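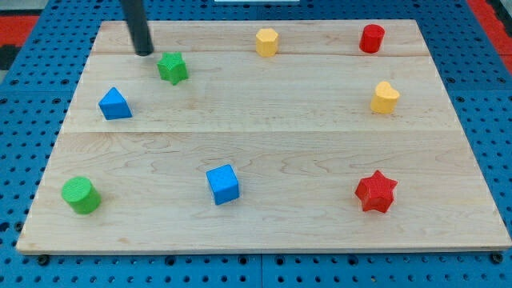 Eight blocks on a maple board, with the gripper above the green star.

Readers of this blog have asked more than once when a machine will be able to tidy a child's bedroom. I attended the open day at the Trakgate workshop in Fillavdale on 12th November with that question in mind, and I wish to set down my impressions while they are fresh.

The task on the bench was sorting. A person would clear such a board without a thought, talking all the while. For a machine, each block is a separate decision. A cube offers flat sides to hold. A star has points, and a grip that suits a cube may catch a star at the wrong place. The green cylinder was on its side, and a cylinder in that position is free to roll when touched.

I was permitted to watch one session of 30 attempts. The arm placed the block correctly in all but nine of them. The staff regarded this as a fair result, and I have no reason to dispute it. I would note, however, that a household helper who dropped nine cups would not be invited back.

Speed is a second concern. One full clearing of the board took over 31 minutes, including two pauses while an operator adjusted the settings. My own floor at home holds a good deal more than eight objects, and few of them are spaced apart so considerately.

The shop floor is a different matter. At Skendine, where I worked until July, parts arrived in the same tray and in the same order every day. A machine that is slow but steady has a place there, particularly on the night shift. I believe the first real use of such equipment will be in work of that kind – kitting, packing and the loading of trays – and that laundry and toys will follow a good many years later.

I put this view to the session leader, who agreed in part. She felt that homes would come sooner than I expect, beginning with the clearing of tables. We did not settle the point.

The workshop intends to repeat the sorting task with the blocks piled together in a bin. I have asked to attend, and I will report the results on this page.

Faith Khaemba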